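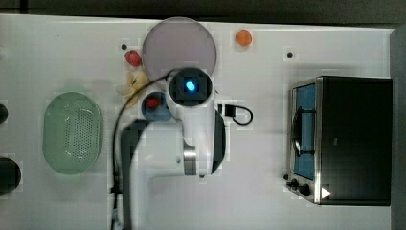 Large white table with lavender plate, Nadeck building, main floor.

CLUVTON SHARED WORKSPACE: WALK-THROUGH CHECKLIST WITH COMMENTS
Apr 7, 2018

Exits
Front door opens fully: OK
Back door opens fully: NO. Opens 18 inches, then meets a bicycle. Same bicycle as in October. Move it.
Exit sign lit: OK, though the T has given up and we are leaving by the EXI.

Fire
Extinguisher, hallway: OK, gauge in green
Extinguisher, kitchen: NO. Tag expired. Also in use as a coat hook.
Smoke alarm test: 7 tested, all loud. The one by the stairs went on after the button was let go, so replace it.

Electrical
Outlet covers: OK
Extension cords: NO. Heater plugged into a strip plugged into another strip. Unplugged during the visit, to groans.
Panel access: 36 inches needed, 12 found. The rest is Brarine catalogs from 2000. Recycle.

Kitchen
Fridge temperature: OK
Fridge contents: not on this form, thankfully
Under-sink storage: drain cleaner next to the coffee filters. Separate shelves, please.

Floors and stairs
Handrail: loose at third bracket. Tighten before someone tall leans on it.
Mats: Tlapale entrance mat curls at one corner. Tape is not a repair, and neither is more tape.

First aid
Kit present: OK
Kit stocked: one bandage, one safety pin, a menu. Restock.

Result: PASS WITH CORRECTIONS. Back door and heater first.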